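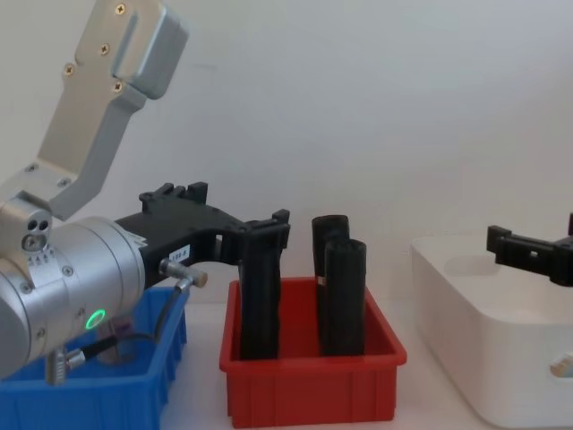

Open day at Prellden, Brokville

Posted August 31, 2026

Prellden sorts things. Offices, workshops, schools and house clearances send in boxes of mixed small goods, and the people in the building on Rondolska Road divide them up so that they can be sold, repaired or broken down for material. They opened to the public on Saturday, and as I have been buying odd bits from their shop counter since March I went to see the rest of it.

Getting there is easy enough by bus. The 19 stops at the end of Rondolska Road and from there it is a straight walk past the tyre place. The building has a big 73 painted on the gatepost, which helps, as the Prellden sign is round the side and faces the car park. If you are driving, the car park was full by mid-morning and a second field had been opened behind it. It was dry and firm on Saturday. I would not want to try it after a week of rain.

Tours left from the loading door. You gave your first name, got a sticker and waited until there was a group. Ours had several children in it and one very patient dog, who had to stay outside with his owner's sister while the rest of us went in.

The first stop was goods in. It is a plain concrete space with roller shutters on one side and racking on the other. Boxes come in by van and each load gets a lot number written on a card, and the card stays with the load until the last item has gone. The lot being worked on during our tour was 2063, from a small business that had closed and sent everything in its drawers and cupboards. The guide let us look into one of the boxes before it went through. Cables, staplers, plugs, rubber feet, half a roll of tape, a calculator, the lid of something. Anyone who has moved house will know the sort of box.

Paper is taken out at this stage, and so are batteries. Batteries go into a lidded drum by the door and are collected separately. We were asked not to send them in with other goods, and the guide said this more than once, so I am passing it on.

Next was the room most people had come for, the sorting room. It is long, with windows down the north side and white walls, and it has been painted recently. I could still smell it slightly. Tables run down the middle and the work is done in plastic bins set out on top of them. I had expected conveyor belts, I suppose from seeing recycling plants on television. Prellden did have a belt in their old premises and sold it when they moved. The loads are too small and too mixed for it, and long items used to get caught at the corners.

The bins are the heart of the system and I spent more time asking about them than I had planned. They are ordinary shallow ones with ribbed sides, in a few colours. Red is for things that have not been decided yet. Blue is for things that have been looked at and can move on to the next room. Other colours are used further along for particular customers. There are no words on the bins at all. They tried labels and the labels came off in the wash, so now the colours do the job and there is a painted chart on the wall for new starters.

Shallow bins were chosen after a long spell with deep ones. With a deep bin the heavy things go to the bottom and stay there, and somebody has to tip the whole lot out to find them. With a shallow one you can see what you have. The drawback is that you need more of them and they take up a lot of table. Tall things will stand up in one and lean on the rim, and if the bin is knocked they go over. Those get laid flat where possible.

The ribs are there for stiffness, and they also give you something to hold. The guide passed an empty bin round the group so that everybody could feel the difference between it and the smooth kind they had before. The smooth ones are better for washing and worse for nearly everything else. The dirt on the ribbed ones collects at the bottom of the grooves and has to be brushed out by hand. There was a row of them drying in the yard when we went past later.

We were given a turn at sorting. A low table had been set up for visitors near the far wall with its own bins and a heap of safe things to go through. You picked something up, decided what it was, and put it down in the right place. It sounds simple and for the first few minutes it was. Then I picked up a flat black plastic piece with a clip at one end and stood there with it. It could have been a battery cover, part of a printer or a bit of trim from a car. The rule is that if you do not know in the time it takes to turn it over once, it goes back in the red bin and somebody else has a go. I put it back. A girl on the other side of the table picked it straight out and said it was from a vacuum cleaner. She was right, according to the guide.

Black plastic is the awkward material in general. So much small stuff is made of it, and one piece looks very like another. Shape helps, and so does surface: a slightly rough finish often means it was meant to be gripped or seen, and a shiny one with moulding marks was usually hidden inside something. These are rules of thumb from the floor and I would not lean on them too hard. Metal is much easier. It has weight, and there is a magnet hanging on a string at the end of each table.

The noise in the sorting room was less than I thought it would be. There are mats under the bins at some tables, and people tend to put things down instead of throwing them. The light is good. The lamps are set quite low over the tables and there is no shadow from your own head when you lean in, a thing I have never managed in my own shed.

After that came the testing benches, and these were a bit of a disappointment. They were roped off, so we saw them from the doorway. Plug-in items are checked here before they go to the shop. I would have liked to hear more, but the group behind had caught us up and we were moved along -- the timings could do with another look before next year. The children had started to wander by then as well.

The repair corner was better. It is run on two days a week and was open specially for the visit. There was a lamp being rewired and a sewing machine with its cover off, and you could ask about either. I had brought along the broken catch from a toolbox and was told kindly that it was not worth mending. They did have a replacement in a drawer, out of some earlier lot, and it cost less than the bus.

Then washing, in the yard. Bins go through with a hose and a stiff brush and are stacked upside down at an angle to drain. The colours fade if they are left out in full sun, and a faded red bin beside a faded orange one has caused mistakes, so there is now a tarpaulin over the drying rack. The guide showed us two old ones side by side. In the shade of the yard I could not have told you which was which.

The tour finished in the shop. I know the shop already, so I will only say that the drawers of knobs, hinges and castors have been rearranged and are now by size. It used to be by material. I prefer the new way. The cable rack is still next to the till, sorted by plug, and still the cheapest place in Brokville for a kettle lead. There was a table of sealed mixed boxes at a fixed price, sold unopened, and these went very quickly. I bought one. It had door handles in it, mostly, and a good pair of pliers.

Food was from the Sriwong van, parked by the gate. The noodles were hot and there was plenty of them. The queue was long at one o'clock and had gone by half past. There were benches along the fence, and a tap for filling bottles -- bring your own, as there were no cups.

A few practical points for anyone going to the next one. Closed shoes are required past the loading door, and people in sandals were turned back and had to make do with the shop. Bags have to be left on hooks by the entrance. The toilets are up a short flight of steps at the front, but there is an accessible one through the office and you can ask for it at the sticker table. The sorting room has a level floor all the way down and plenty of space between the tables, and a pushchair in our group had no trouble. Photographs are allowed everywhere except goods in, where some of the boxes still have names and addresses on them.

Entry was free, with a collecting tin at the gate. The tour took a little under an hour, and you could go round again if there was room. I went back to the visitors' table on my own for a while before leaving, and the flat piece with the clip had been put in the wrong bin again, so I moved it to where the girl had said it should go and went for my bus.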